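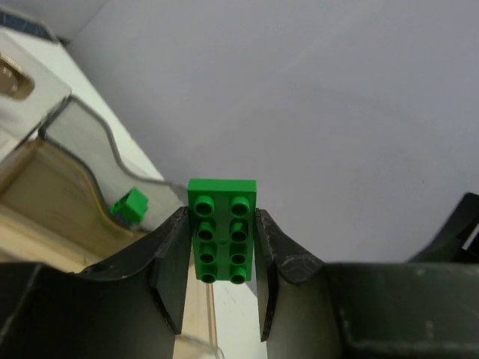

Green Duplo, eight studs, with the wooden tray to the left.

I would like to make a case for the plain brick. Over the past few years the big tubs sold for under-fives have filled up with special pieces: arches, slopes, flowers, steering wheels, half a boat. The ordinary two-by-four is still in there, but you have to dig for it, and I think children are worse off.

I help run the Friday toy library in Dirkavance. We lend out 68 boxes of building bricks, all of them donated, and I have sorted every one at least twice. One tub that came in last February held 283 pieces. Fewer than half would join to anything on both sides. The rest were finishing pieces, made to go on top of something, and there was not enough of the something.

A child of 3 wants to put one brick on another and then do it again. The two-by-four is very good at this. It goes on straight, or across, or hanging half off the end, and it holds. When a small child has only a few of them, the tower stops early and the rest of the box gets tipped on the floor.

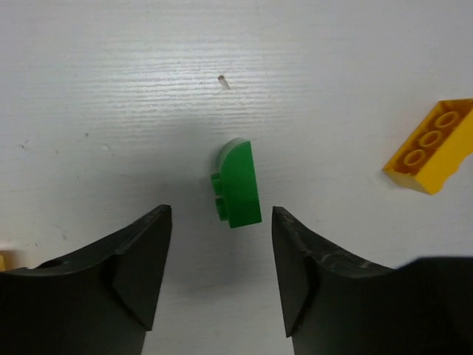

Photo: Kitby Play Notes

The curved ones have their uses. A rounded top makes a good roof or the back of an animal, and my own children fought over them. But a curved piece ends whatever it is put on. The studs are on one side only, so once it is on, building stops there. One or two in a box is plenty. Some boxes we are given have thirty.

Parents tell me the special pieces are what their child asks for in the shop, and I believe them. The picture on the front of the box shows a finished castle or a zoo, and the plain bricks hardly get a look in. What is asked for in the shop and what is played with on a wet afternoon are different things. The boxes that are borrowed again and again from our shelves are the dull ones. Begay Road nursery has had the same box of mixed plain bricks out four times.

I would also keep the colours mixed. There is a fashion for sorting by colour, which looks smart on a shelf and takes an adult all evening. Sort by shape if you must sort. A low wooden tray is better than a deep tub, as a child can see what is there without emptying it.

My advice to anyone buying second-hand is to ask the seller how many ordinary two-by-fours are in the lot. The Vollasach charity shop will let you look through the bag before you pay. If it is mostly roofs and windscreens, put it back and wait for another one to come in.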